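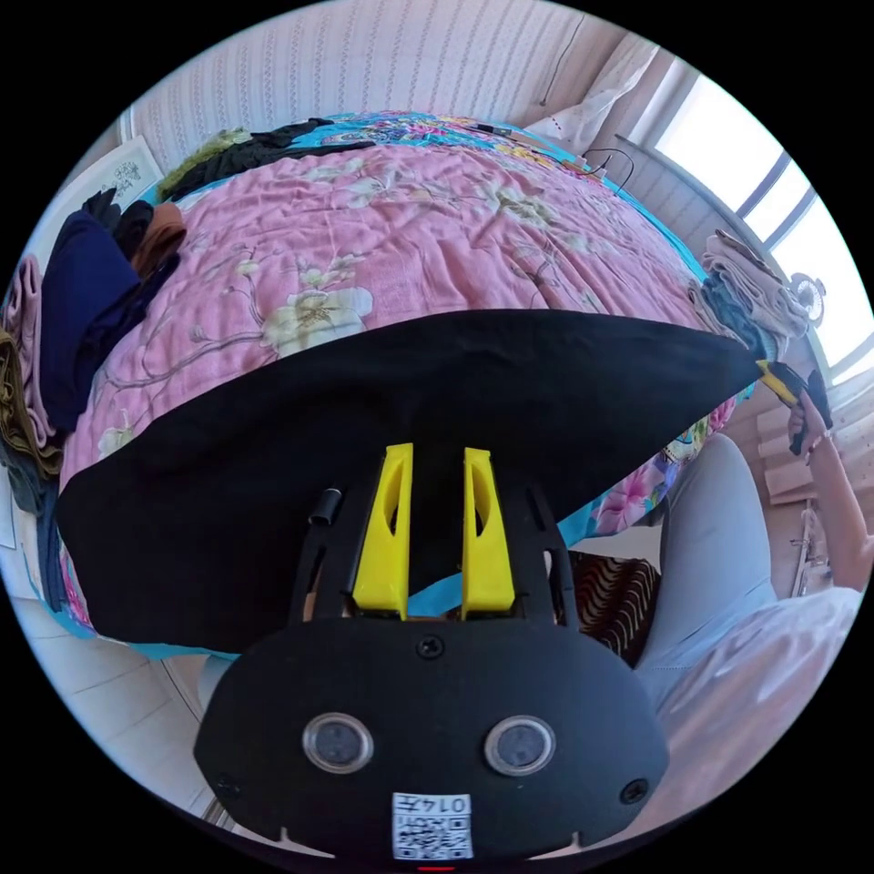

Plerkimus: ropa doblada sobre la cama

Ficha del conjunto, versión 2
Mantenimiento: Ro-un Wi, Morbridge
Última revisión: 1 de febrero de 2019

Resumen

Plerkimus reúne 228 fichas escritas sobre una tarea doméstica concreta: extender, doblar y apilar ropa encima de una cama hecha. Cada ficha corresponde a una prenda o a una tela y recoge el color, la forma en que queda extendida, el fondo sobre el que descansa y el resultado del plegado, cuando hay resultado que anotar. Las fichas están en español y ninguna pasa de una página.

Conviene rebajar las expectativas desde el principio. El conjunto no demuestra que exista una manera correcta de doblar. Quien llegue buscando la confirmación de algún método de orden, con sus cajones en vertical y sus camisetas convertidas en paquetitos, va a encontrar poca cosa.

Por qué una cama

Casi todos los manuales de plegado que consultamos parten de una mesa lisa, despejada y a buena altura. En las casas que conozco se dobla encima de la cama, con la colcha arrugada debajo y los montones ya hechos ocupando las orillas. La colcha cede, la tela se arrastra con ella y el pliegue que en el manual sale recto acaba en diagonal. Me parece un fallo bastante serio de los manuales, y no he visto ninguno que lo reconozca.

También influye el estampado. Una tela negra y lisa sobre una colcha rosa de flores se distingue sin esfuerzo por el contorno, pero por dentro es otra historia: los pliegues del negro casi no se leen y hay que fiarse del borde. Con una prenda estampada sobre una colcha estampada ocurre lo contrario, se ven los dibujos y se pierde la orilla. El campo «fondo» existe por esto y es obligatorio.

Qué contiene cada ficha

Prenda. Nombre corriente, tal como lo diría quien dobla. Si no está claro qué es, se escribe «tela» y se sigue adelante. Hay bastantes fichas que dicen «tela negra» y nada más, y prefiero eso a una falda supuesta.

Color. Una o dos palabras. No hay carta de colores. «Oliva» y «verde oscuro» conviven y puede que a veces sean lo mismo.

Fondo. Colcha, sábana o manta, con su color y su dibujo si lo tiene. Cuando asoma una segunda capa, por ejemplo una sábana turquesa por debajo de una colcha rosa, se anotan las dos.

Extendido. Total, parcial o colgando. «Colgando» significa que una parte de la tela queda en el aire, sujeta por una esquina o por un lado.

Pliegues. Número de dobleces terminados. Vacío si no se llegó a doblar.

Destino. El montón en el que acaba la prenda, por posición en la cama: cabecera, pies, lado de la pared, lado libre.

Observaciones. Texto libre. Es el campo más desigual y, a mi juicio, el único que vale la pena leer entero.

Sobre los montones

La primera versión pedía clasificar los montones por tipo de prenda. Se abandonó pronto. Los montones reales se forman por color, por tamaño, por el armario al que van o porque ahí quedaba un hueco, y casi siempre por varias de esas cosas a la vez. Una pila con azul marino, marrón, rosa y oliva no obedece a ningún criterio que yo sepa deducir mirándola. Otra de rosa pálido, gris y verde azulado oscuro, doblada en el borde de la cama, tampoco.
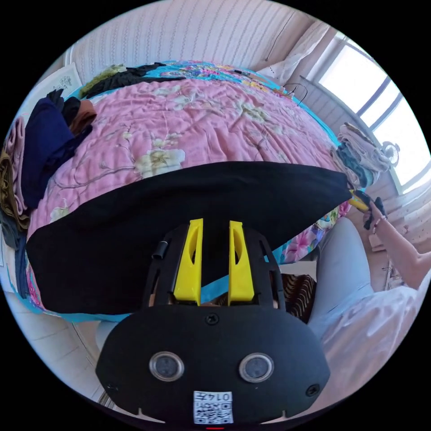 Lo oscuro sí tiende a juntarse, o eso parece en las fichas. El negro y el oliva aparecen en el mismo montón con frecuencia. Ko, que hizo una revisión externa de la versión anterior, propuso llamar a esto «agrupación cromática espontánea». No he adoptado el término. Sospecho que quien dobla aparta lo oscuro para dejarlo al final y que el color tiene poco que ver, pero con los campos actuales no hay forma de comprobarlo.

Tampoco se distingue bien entre un montón doblado y un montón a secas. La regla es mirar los bordes: si hay cantos paralelos, se considera doblado. Es una regla floja. Un jersey grueso bien doblado la incumple y una sábana tirada con suerte la cumple.

Telas grandes

Merecen apartado propio porque dan la mayor parte de los problemas. Una tela grande y oscura, extendida de lado a lado de la cama, cae por su propio peso en cuanto se levanta una orilla, y el borde inferior cuelga como quiere. La instrucción habitual, «junte las esquinas», da por hecho que las esquinas se encuentran. En una tela con un lado redondeado y una punta estrecha, ¿cuáles son?

Para estas fichas se pide lo siguiente:

Anotar primero el contorno completo, antes de cualquier doblez.
Señalar si hay picos, curvas o solo lados rectos.
Indicar de qué lado se levanta la tela.
Escribir «sin esquinas claras» cuando sea el caso, sin inventar cuatro.

El procedimiento escrito por Lultow recomienda, además, alisar con la palma desde el centro hacia fuera antes de empezar. Lo probé en una colcha blanda con relleno y lo único que conseguí fue mover la colcha. Lo dejo como opcional.

Origen y selección

Se redactaron más de 600 fichas. Quedaron fuera las repetidas, las que no decían nada del fondo y las que describían la prenda como debería haber quedado. Estas últimas eran muchas y se reconocen enseguida: todo simétrico, todo en tercios, ni una manga torcida. De las restantes, 40 se volvieron a escribir por completo y llevan la marca «rehecha» al final de las observaciones.

La selección la hice yo sola y no hay una segunda lectura. Quien quiera calcular acuerdos entre lectores tendrá que empezar por buscar al otro lector.

Limitaciones

No se anota el tejido. Se intentó, pero distinguir a simple vista un algodón de una mezcla es adivinar, y las fichas acabaron llenas de adivinanzas con aspecto de dato.

No se anota el tiempo. Doblar despacio no es doblar mal.

Los dormitorios se parecen demasiado entre sí: cama contra la pared, ventana con cortina, mucha flor en la ropa de cama. No usaría este conjunto para afirmar nada sobre cómo se dobla en general.

El campo «destino» depende de saber dónde está la cabecera, y hay fichas en las que se ha supuesto – no sé decir en cuántas.

Usos razonables

Redactar instrucciones de plegado que tengan en cuenta una superficie blanda. Comparar el vocabulario con el que distintas personas nombran la misma prenda. Revisar manuales existentes y ver qué pasos se caen en cuanto desaparece la mesa.

Cambios respecto a la versión 1

Se añade «fondo» como campo obligatorio.
Se elimina «tipo de montón».
Se admite «tela» como nombre de prenda.
Se retira el apartado de consejos, que contradecía la mitad de las fichas.

Pendiente para septiembre: decidir qué se hace con los calcetines, que por ahora figuran como una sola prenda o como dos según quién escribiera la ficha.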